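About Skilau

Skilau tests grippers, arms, wrist cameras and controllers for companies that handle soft goods. We don't build or resell hardware. Customers send us parts, or a shortlist of parts, and we return measurements, recordings and a written comparison.

The lab was set up by Amirhossein Tehrani, who runs the gripper work, and Efa Yorath, who is responsible for controllers and data. Both came from laundry automation and had spent years picking end effectors from data sheets that listed grip force and stroke and had no figures for cloth.

What we test

Most of our bench time goes to two-finger grippers on garments. A standard comparison is 300 grasps per gripper, split across 3 starting conditions: flat, folded once, and crumpled. The arm, controller settings and camera position stay fixed while the gripper changes. When the arm is the item under test, the gripper stays fixed.

Each grasp is logged with finger position, motor current and wrist camera video. A grasp counts as good if the garment is lifted clear of the table and held until the release command. Partial lifts and double picks are logged separately and are not averaged in.
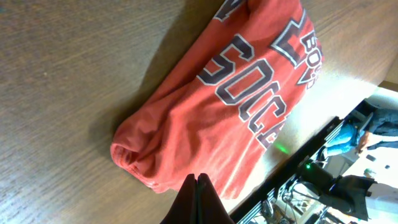
Wrist camera view: gripper fingers at the lower end of a crumpled T-shirt.

Garments are used clothing, mostly cotton and cotton blends. We keep 93 pieces in the current set. New shirts straight from the package hold their creases differently and gave results that did not carry over to customer sites. Printed areas are noted in the log, as cracked or thick ink changes how the fabric bends between the fingers.

Current work

The Brenell and Prydderch fingertips are being compared on the same gripper body. The first round, finished in October, showed a clear difference on rolled hems and very little on flat fabric. A second round with lower closing speed is in progress. We are also measuring delay on the Drotden controller, from camera trigger to first finger motion, with 33 runs per setting.

Working with us

Send the part number, mounting pattern, supply voltage and communication interface. If you have a preferred controller, include it with its configuration file. Fingertips should come in duplicate. Reports include all raw logs, including failed grasps, and customers may publish them in full. We do not approve excerpts.

Page updated 2018-11-22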